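어린이 과학마당 > 생활 속 궁금증 > 신발 이야기

신발은 언제부터 신었을까?

아침에 학교 갈 때 여러분은 맨 먼저 무엇을 하나요? 가방을 메고, 물통을 챙기고, 그다음엔 현관에서 신발을 신지요. 너무 당연한 일이라 별생각 없이 발을 쏙 넣고 나가는 친구가 많을 거예요. 저도 어릴 때 그랬답니다. 늦잠을 잔 날에는 양쪽을 바꿔 신고 나가서 골목 끝까지 가서야 알아차린 적도 있어요!

그런데 아주 먼 옛날 사람들은 맨발로 다녔어요. 맨발로 오래 걸으면 발바닥이 점점 두꺼워지고 단단해져요. 우리 몸이 스스로 얇은 신발창을 만드는 셈이지요. 그래도 뾰족한 돌이나 가시, 한여름의 뜨거운 모래, 한겨울의 꽁꽁 언 땅은 참기 힘들었을 거예요. 그래서 사람들은 주변에서 구할 수 있는 것으로 발을 감싸기 시작했어요.

추운 곳에 사는 사람들은 짐승의 가죽으로 발을 폭 감쌌어요. 가죽 안에 마른풀을 채워 넣기도 했는데, 풀 사이사이에 공기가 들어 있어서 발이 따뜻했답니다. 여러분이 겨울에 입는 솜 점퍼가 따뜻한 것도 같은 원리예요. 더운 곳에 사는 사람들은 생각이 달랐어요. 발을 다 감싸면 땀이 차니까 바닥만 만들고 끈으로 묶었지요. 이렇게 생긴 신발이 바로 샌들이에요. 이집트에서는 파피루스라는 풀을 엮어 샌들을 만들었고, 지금으로부터 2,000년 전 로마의 병사들은 가죽 샌들 바닥에 쇠못을 박아 신고 먼 길을 걸었어요.

우리나라에도 멋진 신발이 많아요. 볏짚을 꼬아 만든 짚신은 가볍고 바람이 잘 통했어요. 대신 금방 닳아서, 먼 길을 떠나는 나그네는 봇짐에 짚신을 여러 켤레 매달고 다녔답니다. 비 오는 날에는 나무를 파서 만든 나막신을 신었어요. 굽이 높아서 진흙탕을 걸어도 버선이 덜 젖었지요. 걸을 때마다 딸각딸각 소리가 났을 텐데, 온 동네 사람이 나막신을 신고 나온 장날은 얼마나 시끌벅적했을까요?

그럼 신발 바닥은 왜 울퉁불퉁할까요? 집에 있는 운동화를 뒤집어 보세요. 물결무늬도 있고 동글동글한 무늬도 있을 거예요. 비가 오면 바닥과 신발 사이에 물이 끼어서 미끄러워지는데, 무늬의 홈이 그 물을 옆으로 빼 줘요. 자동차 타이어에 홈이 있는 것과 똑같지요. 오래 신어서 무늬가 다 닳은 신발은 비 오는 날 특히 조심해야 해요.

요즘 우리가 집 앞에 나갈 때 신는 슬리퍼에는 가볍고 폭신한 재료가 많이 쓰여요. 재료 속에 아주 작은 공기 방울이 가득 들어 있는 것도 있어서, 밟으면 살짝 눌렸다가 다시 볼록 올라온답니다. 빵 속에 구멍이 송송 나 있는 모습을 떠올리면 쉬워요.
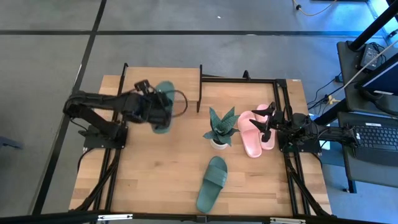 슬리퍼는 끈을 묶지 않아도 되니까 신고 벗기가 참 편해요. 하지만 뒤꿈치를 잡아 주는 부분이 없어서 뛰다가 훌러덩 벗겨지기 쉬워요. 그래서 체육 시간에는 운동화를 신는 거예요. 계단이나 에스컬레이터를 탈 때도 발에 꼭 맞는 신발이 더 안전하고요.

마지막으로 신발 고르는 요령을 하나 알려 줄게요. 신발 가게에는 되도록 오후에 가 보세요. 하루 종일 걷고 서 있으면 발이 조금 붓거든요. 아침에 딱 맞던 신발이 저녁에는 꽉 낄 수도 있어요. 그리고 꼭 양쪽 다 신고 몇 걸음 걸어 보세요. 오른발과 왼발의 크기가 조금 다른 사람이 아주 많답니다. 여러분의 두 발은 어떤지, 오늘 양말을 벗고 한번 대어 보세요.

함께 읽으면 좋은 글
양말에 구멍은 왜 엄지 쪽부터 날까?
우산은 누가 처음 썼을까?
단추와 지퍼 이야기
발가락은 무슨 일을 할까?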